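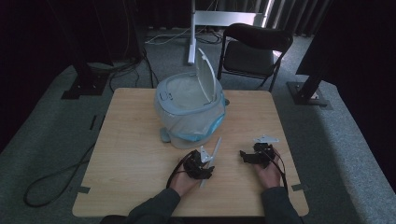 May, deal model notebook, morning. Reopened the Trarkura file to see whether the bid price can be rebuilt from what the seller has put out. Short version: I can get to the number, but only by believing things I don't believe. Version one of the model used the seller's own growth line for all five years and I'm throwing it out. The small bin on the table has its flip-top up and a white bag folded over the rim, so the printout can go straight in.

Where we are. Jollosar is selling Trarkura, its home goods chain, 84 stores plus the online side. Chuensuk is named as preferred bidder, by "people close to the process," meaning somebody with a reason to talk. Reported price is $700 million. Plurkley was the other name in the last round and hasn't confirmed it's out. I would not write "won" anywhere in our notes until something is signed.

Ran three passes before lunch.

Pass 1: seller's numbers as given. Price comes out close to what's reported. Too close. When a model lands on the leaked figure first time, I assume the figure and the forecast came from the same people.

Pass 2: same store sales flat, rents going up under the lease terms we have. Value falls to $400 million. I changed only those two lines. All the rest stayed as in pass 1, including the margin, which I also don't trust.

Pass 3: tried to find what would have to be true to justify the gap. That's $300 million of extra value. The pitch says shared buying with Chuensuk's other retail holdings, a new warehouse system, and selling the buildings and renting them back. The shared buying claim has no supplier list behind it. The warehouse savings are counted from the first month of ownership, before anyone could have installed a thing. The property sale is real money, but it's money you pay back every year as rent, and the sheet adds the cash at the top without adding the rent at the bottom. Checked that twice, thinking I'd misread the column. I hadn't.

Note for whoever picks this up: rent row is on the tab called OPEX_2. The one called OPEX is old and still feeds the summary. I broke the link and colored the dead cells gray. Please don't reconnect it.

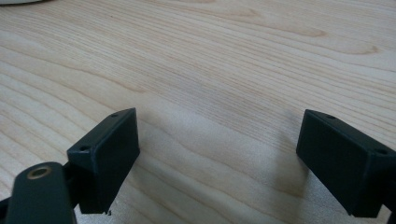

Does preferred bidder status mean the seller has to take this price?

It doesn't bind the seller to anything except a period of talking to one party, and even that depends on the exclusivity letter, which we haven't seen. Price can still move in either direction, more often down once the buyer gets the full store accounts.

So the thing to watch is the gap between this stage and signing. I'd like the exclusivity end date. The trade press says "several weeks" and each outlet seems to be quoting the others. I traced four of the stories back and they all hang on the same anonymous line.

Debt side, afternoon. The lenders' summary treats Trarkura as having steady cash flow. It has steady cash flow in the two best quarters. The slow quarter is blended in and you only see it if you split the stock purchases out by month. Did that. The cash low point comes right before the holiday build, when interest would also be due. It still clears in pass 1. In pass 2 it doesn't, and they'd be leaning on the credit line to fill shelves.

Could be I'm too harsh on flat sales. The last two trading updates did show a small rise. But one of them counted stores open less than a year, and the other moved the online returns into a different line, so I can't compare them and I'm leaving sales flat until I can.

Someone wrote in the margin of the last entry that Plurkley dropping out shows the price is full. I don't buy it. We don't know that they dropped out, and if they did, it may have been over the pension liabilities or the staff guarantees and nothing to do with price. Crossed out, left readable.

To do:
Get lease expiry dates store by store. The average is useless here.
Ask for the returns line on the old basis.
Redo pass 2 with the property sale in and the rent in, both, and see what's left.
Find out if Jollosar keeps any stake. One report says a minority holding, another says clean exit.

Saved as trarkura_v3, passes on separate tabs. v1 deleted. v2 kept only for the store list, numbers in it are wrong.

4:40 pm. Redid pass 2 with both property lines. Value moves up slightly, then gives it all back by year four. Stopping there.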